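## 学生动态：机器人仿真社完成卫浴场景抓取练习

4月13日，星期六，Vatness学院机器人仿真社在信息楼机房举行本学期第二次集中练习。练习以家居环境中的物品拿取为主题，参加者为社团正式社员及本学期新录取的预备社员，指导工作由自动化教研室承担。

社团自上学期起使用Falteo仿真平台开展训练。与往届以桌面积木为主的内容相比，本学期的场景改为住宅内部空间，包括厨房、玄关和卫生间。教研室在学期初的工作安排中提出，学生应当尽早接触空间狭窄、可放置面积有限的任务环境，并学会在动作开始之前检查机械臂各关节的活动余地。

本次练习采用卫生间场景。机械臂安装在马桶旁的深色基座上，水箱盖顶面集中放置若干小件物品，其中一件为紫红色。各小组须自行编写接近路径，使夹爪从上方进入，避免与墙面及相邻物品发生接触。每组有20分钟调试时间，随后提交完整的运行记录，由指导教师逐条审阅。
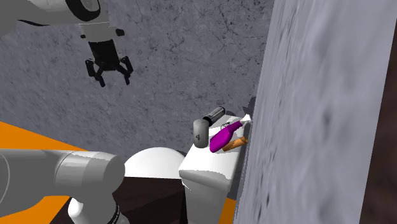

同一卫生间场景的两个视角
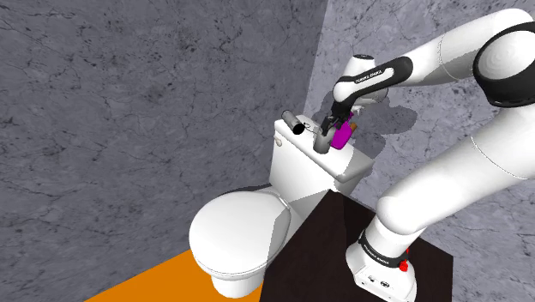

预备社员Manninen在练习后的书面反馈中写道，最费时间的环节是确定夹爪下降的角度，编写程序本身用时反而较短；水箱盖上物品之间的间距很小，角度稍有偏差，手指便会先碰到旁边的物品。该反馈同时建议，下一次练习前应提前发放场景文件，以便各组在宿舍自行试跑，把机房时间留给讨论和对照。另有社员提出，运行记录的格式宜作统一规定，目前各组对关节角度的记录单位不一致，互相查阅时需要另行换算。

教研室已采纳上述两项建议。自下次练习起，场景文件将提前4天上传至社团共享目录，运行记录模板一并附后，关节角度统一以度为单位填写。已提交的记录不要求重新整理，但拟参加学期末展示的小组应按新模板补充一份。

在设备方面，社团本学期获得Drirnance公司捐助4000元，用于更换机房内存条及购置备用硬盘。相关采购手续已经办理，预计在下一次练习之前完成安装。安装期间机房后排座位暂停使用，请各组按门口张贴的座位表就座。

社团计划于8月举办暑期开放练习，面向全院学生，名额40人，无须具备编程基础，零基础学生将先参加平台操作培训。报名办法由学院学生事务办公室另行通知。现有社员如愿担任暑期助教，请向教研室提交申请表，并附本学期任意一次练习的运行记录。

（自动化教研室供稿）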